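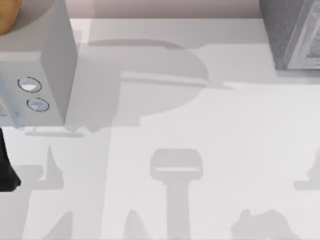 How long does the Draltis rye starter need between feeds at room temperature before the dough stops rising evenly?
Twelve hours at most; past that the crumb closes up at the base of the loaf.

28 May 2026

Third bake of the series. Dough at 500 g flour, 254 g water in the first mix, 100 g starter, salt held back for half an hour. Flour is the Clokitley stoneground, same sack as last time.

Dough slack at first, firmer after 4 folds. Bulk rise stopped by eye when the dome began to flatten – probably late. Shaped tight, seam down, into the Sandhu tin.

Crust good, colour even. Crumb open in the upper half, dense band along the bottom. Same fault as the second bake, which had the older starter, so oven heat is not the first suspect.

Athina Papadakis thinks the water is short for this flour. Possible. She used more in the Pesex batch and had no band, but that was a white flour and a wider tin.

Next: same recipe, starter fed at eight hours, nothing else changed. Water after that, one step at a time. Sack should last until July if the test loaves stay this size.

Scale reads low on the small pan. Weigh salt on the other one.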